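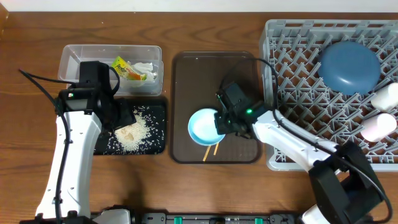 Sebastián Gaete wrote in to ask whether a serving tray is worth the counter space in a small apartment, or whether it's one more thing to wash. Fair question! He eats at a table he also works at, he has one cupboard, and he's suspicious of anything flat that has to be stored standing up. I promised him a proper answer, and then I kept using the tray and the rack and forgot to write it, so here we are.

Short version: yes, get the tray. And get a rack with angled pegs while you're at it, because the two have changed how I clear up after dinner more than anything else I've bought for the kitchen.

## The tray

Mine is the dark brown rectangular one from Andora, rounded corners, raised rim. I paid 21 dollars for it in February and it has been on my table pretty much every night since. I eat a lot of rice (a LOT of rice), and what I love most is how it catches everything. Grains that would have gone into the gap between the table and the wall stay put on the tray, and when dinner's over I carry the whole lot to the sink in one trip. Bowl, chopsticks, stray grains, all of it.

The rim is the bit I'd look at closely if you're shopping. My old tray had almost no edge and chopsticks rolled straight off it every time I turned a corner. With this one I can lay them next to the bowl and walk down the hall without looking. It's tall enough to stop a chopstick and low enough that you can still rest your wrists while you eat, and I didn't know I cared about that until I'd eaten off it for a week.

The rounded corners also wipe out really easily. Square corners collect a sort of paste, you know the one. A damp cloth goes around these in one go.

What I don't love: it's dark, so dried rice starch shows up as pale smears, and you'll see every one of them in morning light. Warm water sorts it out but you do have to do it that night. If you leave it till breakfast you'll be at it with a fingernail. It also came with a sticker right in the middle that took me three tries and some cooking oil to get off. Please, Andora, put the sticker on the back!

## The bowls

I mix two kinds. The shallow light blue ones with the white inside are my favorites for rice with something saucy on top, since you get a wider surface and the sauce doesn't all sink to the bottom. The dark slate-blue ones are what I grab for everything else. Both came from Zúñiga, the little shop, bought one at a time whenever I had a few dollars left over.

A shallow bowl is also just nicer to clean. You can see the whole inside, a sponge reaches all of it, and anything left over slides out with one tilt. My friend Shiuli Biswas says shallow bowls let the food go cold too fast and she's right, so warm the bowl first with hot tap water. Takes no time and I feel very fancy doing it.

One small gripe is that the light blue glaze picks up gray marks from metal spoons. Chopsticks leave nothing. I use the thin wooden kind, and I buy a new bunch when they start to go fuzzy at the tips.

## The rack

I was not prepared to be excited about a dish rack. It's a large gray plastic one from Remik, with a grid of angled pegs that makes rows of diamond-shaped slots, and I think it's great. The slots mean a bowl can go in face down and stay where you put it. In my old wire rack the bowls slid into each other all night and I'd wake up to a puddle trapped between two of them.

Plates do well too. Small ones stand up nicely, big dinner plates lean a bit, but nothing of mine has ever fallen. Mugs are so-so. They perch on top of the pegs and wobble when you take something else out, so I hang mine on hooks.

It is big. I want to be clear about that for Sebastián, with his one cupboard! If your counter is narrow, measure before you order. I keep mine out on the wooden table against the wall and don't put it away between meals at all. There's no spout, so I slide a folded towel under it when I've done a big load.

Cleaning the pegs is the annoying part. A sponge won't get down between them. An old toothbrush does it, or a bottle brush if you have one, and I give it a scrub when I remember.

## Two cheap extras

A small black tray for loose rice. I put the scrapings in it when I clear up, and against black you can see every last grain, so you know when you've got them all.

And a clear plastic container on the table for wrappers and tissues. I used to ball them up and leave them by my bowl. Now they go straight in the box and I tip it out when it's full. See-through is better than a solid color, for me anyway, as I can't pretend it's empty.

## Would I buy them again?

Tray: yes, tomorrow, in a lighter color if they made one. Light blue bowls: yes, and I'm after two more. Rack: yes, if you've got the room. If you haven't, Renato Arancibia swears by a folding one and has offered to lend me his, so I'll try it next month and add my notes to this page.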